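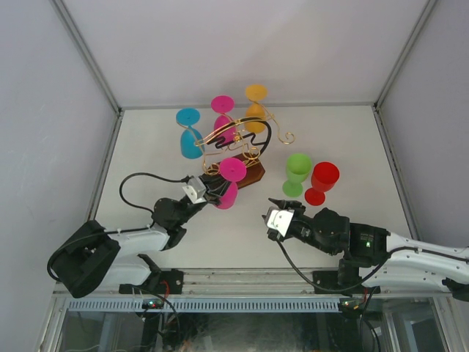
The countertop glass rack has come back, and I have been trying to work out who asked for it. You will have met one by now, at a cousin's house or in the window of a gift store: a few wires, a base, and stemware hung by the foot with the bowls pointing at the floor. The styles run from plain to the full gold treatment, with spiral scrolls at the ends of the wires and a brown wooden base underneath. Load one with plastic goblets in blue, magenta and orange and it does look cheerful. Four hang there upside down, and two more are standing on the table beside it.

Those two bother me. A rack is sold as a way to get glasses off the table, and in every home I visited for this story there were a couple parked next to it.

"People buy six glasses and then they buy the rack they like the look of," says Samer Awwad, who sells both at Hadel, a housewares store he took over in May. He has no plans to argue with them. The Aria, his best seller, costs $30 and takes up more counter than my toaster. When I asked what it does that a shelf can't, he said it keeps dust out of the bowls. So does turning a glass over on a shelf.

The older argument is about the rim. Stand a wine glass on its rim and you are resting it on its thinnest part, and you may trap stale air inside as well. Hanging gets around both. Fine, if you own thin crystal. A plastic goblet has no such worries. You can stack it in a cupboard or drop it behind the sofa, and it will be ready for the next barbecue.

Aurelio Montes disagrees with me on nearly all of this. He restores bar fittings, and the back wall of his workshop has an overhead rail that he dates to 1911, long enough for 100 glasses. I liked the rail very much. It was screwed to something, for one thing, and it used air that wasn't doing any work. He told me the small racks are the same idea for people who rent.

I took a Zerkari home for 2 weeks to be fair to it. The scrollwork caught my sleeve on the first evening. Glasses had to go on from alternate sides or the whole thing leaned, and taking one off made its neighbor swing. With heavy stems I never quite trusted it. With plastic ones it was easy enough, although by then I was using a rack to protect things that didn't need protecting.

My neighbor borrowed it for a birthday and has asked to keep it. She says the kids like picking their color, and she has a point there. A row of bright cups hanging where small hands can see them beats a cupboard door.

If you want one anyway, skip the tall models and look at the base before the wire. The Boutros is wide and dull and stays where you put it. Measure the foot of your own glasses first. Mine were too big for half the racks in the store.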